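Notes from the Videtti trade days, June 2024

Only managed the first day and a half so these are patchy. Typed up mostly on the train.

Got to the Ostitby halls just after nine, queue already out to the tram stop. Badge printing down again, so everyone got a sticker with their name in biro. 368 exhibitors this time according to the catalogue, clothing and footwear together, two halls. Third one shut. Felt busier for it, though perhaps that was the point.

Mood – cautious. Most stands I stopped at are selling smaller runs to more shops. The knitwear people especially. One mill told me their minimum order used to be 500 pieces and they'd now take a fraction of that if the yarn is already on the shelf. Prices up a bit, not as much as last year. Freight still the main moan, then late payers, then freight again.

Saha had the big corner stand, all workwear and school uniform. Not glamorous but they were writing orders the whole time I was there. Uniform buyers want trousers that last two terms and a price that holds till November, and they will walk away over pennies. Good talk on sizing in the side room, 20 minutes, should have been double. Main point was returns: over 23 per cent of online orders at the firm presenting come back, and the fit complaints are nearly all on the same few styles. They fixed the size chart before they touched the pattern. Worth pinching.

Wetus next. They do the stockroom and ordering software, new version out, stand packed so I had to wait. Demo was quick. Reordering screen is much cleaner, the bit for seasonal stock still confusing and the girl showing it agreed. 59 a month for a single shop, I didnt catch whether that includes support. Have asked for it in writing.

Lunch dreadful. Cheese roll, no chairs.

Afternoon was outerwear. Lots of light padded jackets, lots of brown. Waterproofs pushed hard on being repairable, with spare zips and patches sold alongside, and a couple of the smaller labels will mend through the shop for a fee. Not sure who pays the postage. Denim very quiet, two stands next to eachother showing nearly the same wide leg.

Slides and black knit shoes on a rack: 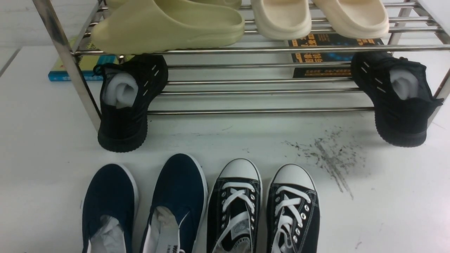
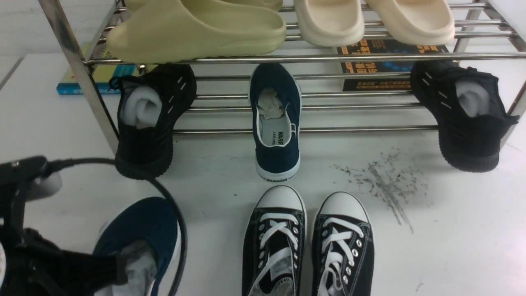 Second morning was meetings only, then the train. General feeling is that shops are ordering later and keeping some budget back for top-ups, fine for us, hard on the makers. Will go again but book the hotel sooner, the one by the ring road was grim. Still to do – chase Wetus on the price, send Saha the school list, find the sizing handout if it ever goes online.

Last updated: June 2024
Shares 4 | Comments 2
Contact | Copyright | Back to top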